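Tirnbridge Adult Reading Program
Progress report to the Arkari Fund
21 January 2021

The grant paid for evening reading classes and one-to-one tutoring at the Tirnbridge site from September on. Enrollment opened a week late while we waited for the lease to be signed. By the end of the term 700 adults had asked for a place and 648 had started a class. The rest are on the waiting list or could not be reached by phone.

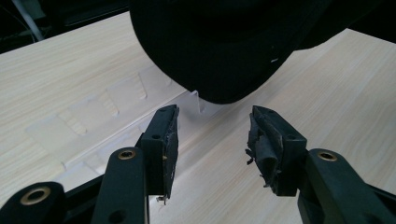
Tabletop, Tirnbridge site.

Attendance was steady in the beginner groups and weaker in the intermediate ones. Most of the people who stopped coming gave a change in work hours as the reason. Abelardo Tapia has moved two of the intermediate groups to a later start, and we will report on the effect next time. The Kobori workbooks arrived in two shipments. The second was short on Level 2, so tutors shared copies until the missing boxes came.

Tutor training took longer than planned. We had budgeted for one long session and split it into 3 shorter ones, as many tutors have day jobs

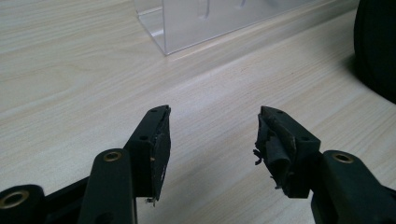

and could not give up a full day. The cost came out the same. Hiyori Furukawa wrote a short guide for new tutors covering placement interviews, lesson notes and what to do when a learner misses two classes in a row. It is now used at the Undard site too.

Spending is within budget on every line except printing, which is over by 8 percent. We ask to cover this from the travel line, where little has been used. We also asked learners and tutors for comments on the placement interview.

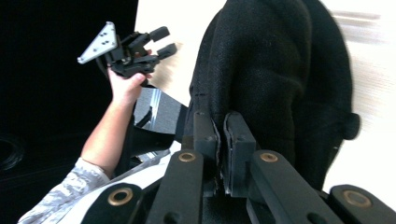 Quyên Tôn: The interview is too long for people who haven't read aloud in years. I would do the reading part at the second meeting and just talk at the first.

We plan to try this with the next intake. The updated budget table and the waiting list figures by level will follow under separate cover. Questions on spending should go to Chiyo Murakami.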